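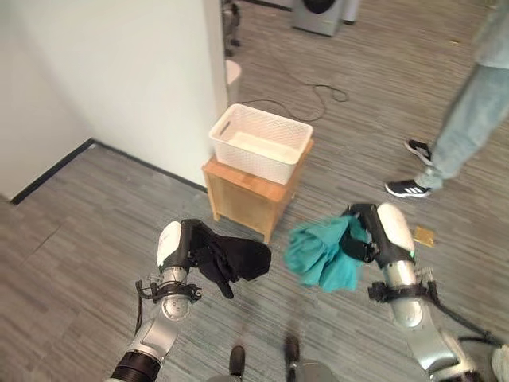

How often does a two-arm laundry cell need its wrists serviced?
Every 98 operating hours, with a short cable check at the start of each shift. The full wrist service takes one technician 14 minutes per arm and can be done without removing either arm from the base.

ADA, May 19, 2025 - Jistevley today published its setup and maintenance procedure for the Nemico cell, a two-arm machine used to pick up, sort and place garments. The procedure replaces the guide issued with the first cells in March and applies to every Nemico now in use. No new hardware is required.

The main change concerns the wrist. Each arm carries its cables outside the links, held at the wrist by a black strap. Under the earlier guide the strap was tightened with the arm folded. Service records from the Ada workshop showed that a strap set in this position can pull on the gripper cable when the arm is fully extended. The new procedure calls for the strap to be set with the arm extended and the wrist turned to the end of its travel in each direction.

"The cable needs slack at the wrist and almost none along the forearm," said Tiburcio Camacho, service lead at Jistevley. "If there is slack in both places, a sleeve or a waistband will find it. We had the first right and the second wrong."

Technicians are asked to leave 3 centimeters of free cable between the strap and the gripper housing. The strap should be closed by hand. Tools are not to be used on the buckle, and a strap that slips after closing should be replaced.

Gripper care has also been revised. Lint collects at the base of the fingers and, over time, changes the point at which the gripper reports that it is closed. The fingers are to be wiped with a dry cloth at the end of each shift. Solvent cleaners should not be used on the finger pads. After cleaning, the closing point is reset from the service menu with the gripper empty, then tested on one thin garment and one thick one. Both should be held for the length of a full arm sweep without slipping.

Setup of the work area is covered in a separate section. The laundry basket is placed on a low, stable surface within reach of both arms, and its position is taught again whenever the surface or the basket is changed. A lightweight basket can shift when a garment catches on the rim, so the procedure adds a position check after every 11 placements. Power and network cables on the floor are to be routed clear of the base before the arms are enabled. Loose items within the reach of the arms should be picked up.

Christodoulou, which runs Nemico cells at its textile care site, tested a draft of the procedure over some 14 weeks. According to the company, most of the time saved came from the cable check.

"Before this we opened the wrist to find out whether it needed opening," said Iason Mitsotakis-Vlachou, maintenance manager at Christodoulou. "Now the operator extends the arm, looks at the strap and writes down one reading. I see the sheet at the end of the shift."

The cell must be stopped and locked out before any work on the straps, cables or finger pads. The arms hold position on their brakes when power is removed, but they should be supported during wrist service. Replacement straps and finger pads keep their existing part numbers - stock already on hand can be used.

The procedure is available to registered operators through the Jistevley service portal. Printed copies are supplied with each strap kit. Operators who have changed the cable routing on their cells should contact the Ada workshop before applying the new strap setting.

About Jistevley
Jistevley builds and services two-arm handling cells for laundry and textile care. Its workshop in Ada handles assembly, repair and operator training.

Media contact: Jistevley press office, Ada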